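Grimus kitchen scenes: pre-recording inspection checklist

Run this before every batch of simulated demonstrations. It takes 9 minutes once you know it, and it has saved us from some truly horrible batches. Comments under each item come from the August round, when we checked the Gokari kitchen layout ahead of a 3,000-episode run. Please keep adding yours!

1. Scene loads and settles
Load the scene, let physics run for 170 steps with no commands, then look for anything that has drifted, sunk or tipped.
Result: pass
Comment: Lovely and stable. The old Prenix layout used to lose a mug off the edge at this stage, so it's a real pleasure to watch a whole kitchen just sit still.

2. Robot start pose
Arms clear of the counter and cupboards in the collision report. No joint within 7 degrees of its limit.
Result: pass
Comment: Try the start pose with the randomiser on as well as off. Small shifts in base position are great for variety (we want the policy to see plenty of them) but they eat into the clearance quickly.

3. Worktop objects and spacing
Compare the view with the object list. Look hard at anything standing under a shelf, and at tall items next to each other.
Result: pass, with a note
Comment: The paper towel holder stands under the left end of the shelf and its top nearly touches the underside. Fine for toaster tasks. For "lift the towel roll" it's going to be a tight one, so tag those episodes "low clearance" and we can pull them out later. I'd keep them in, they make brilliant hard examples. Same goes for the jars on the shelf: the yellow and the red nearly touch, so a wide grasp on either one will probably nudge its neighbour.
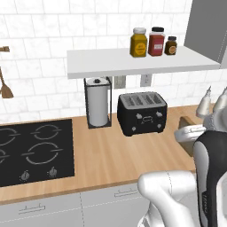 4. Labels and task wording
Every object named in an instruction must be one that can be told apart by eye.
Result: fixed and passed
Comment: "Pick up the jar" was no good with three of them up there. Now reads "the yellow jar", "the red jar" and "the small brown bottle". Don't write tasks that depend on reading the labels, the small text isn't legible in the render.

5. Moving parts
Work each drawer, lever and knob through its full travel by script. Log any that stick or pass through a neighbour.
Result: one fail, rechecked, pass
Comment: A lower drawer stopped halfway. Collision mesh was too fat. Swapped for the Zamora version and it now glides out beautifully.

6. Teleoperation safety
Headset area clear, cable behind the operator, stop button within reach. Take a break at the end of each block.
Result: pass
Comment: Simulated arms can't bruise you, but the desk can. Mark the floor with tape.

7. Trial recording
Record one episode, replay it from the saved actions and compare the final object positions.
Result: pass
Comment: Replay matched on the first go!! Check the timestamps too, and keep the failed attempts in their own folder. They're useful to the people training the success detector.

Sign-off: cleared for recording, with the low clearance tag switched on for item 3. Repeat items 1, 2 and 7 after any change to the scene file.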